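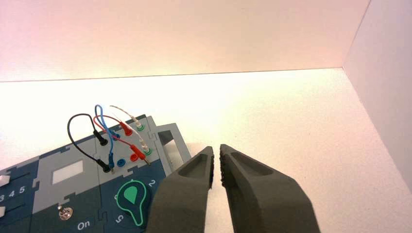
Figure 2. A dark blue electronics learning board on a white surface.

3.2 Why families stop borrowing, and what brings them back

We came to the Bolger toy and kit library with a fairly simple question, which was why so many households borrow an electronics kit once and then never take another one home. The library has been lending puzzles, ride-on toys and board games for years, and those go round and round the neighbourhood quite happily. The learning kits (Figure 2) are a newer part of the collection, and their story is a bit more mixed. Of the 127 households that agreed to keep a borrowing diary for us, 80 took home at least one learning kit, and it is these diaries that we lean on most heavily in this section.

We should say how much we enjoyed reading them. Parents and grandparents wrote at the kitchen table, in the car outside swimming lessons, and in one case on the back of a recipe for lemon slice. Many of the entries had very little to do with the kit itself. They were about who was home that evening, whether the little one had a cold, and how much room was left on the table once the homework had been pushed to one side. We had planned to code the diaries by type of activity, and we did so, but the time of day turned out to be a far more useful way of sorting them.

Kits opened before dinner were usually packed away again within the half hour. Kits opened on a weekend morning stayed out much longer, and often drew in an older brother or sister who had shown no interest at the start. Several families in Skollow, where the bus to the library runs only in the mornings, told us that the two-week loan was the real trouble — by the time everyone had a free morning together, the kit was due back. Families in Etent, who mostly walk to the library, hardly mentioned the loan period at all.

Late fees came up less often than we had guessed. What did come up, again and again, was the worry about losing a small part. One grandmother wrote that she had spent longer under the couch with a torch than she had spent playing, and that she would sooner borrow a jigsaw from now on. Staff at the desk had always told borrowers not to fret over a missing piece, but this was said at pickup, when children were tugging at sleeves, and few of the diaries show any sign that it was remembered. We tried a plain card in the lid of each kit saying the same thing in large print. It cost very little, and its favourable mention in later diaries suggests it was read.

The Ilico branch, which joined the study in September, offers a useful comparison. Its catalogue holds 3,000 items and its learning kits are lent for a full month, with one renewal allowed over the phone. We return to the Ilico diaries in Section 4, where we look at repeat loans and at what the longer period meant for families on the waiting list.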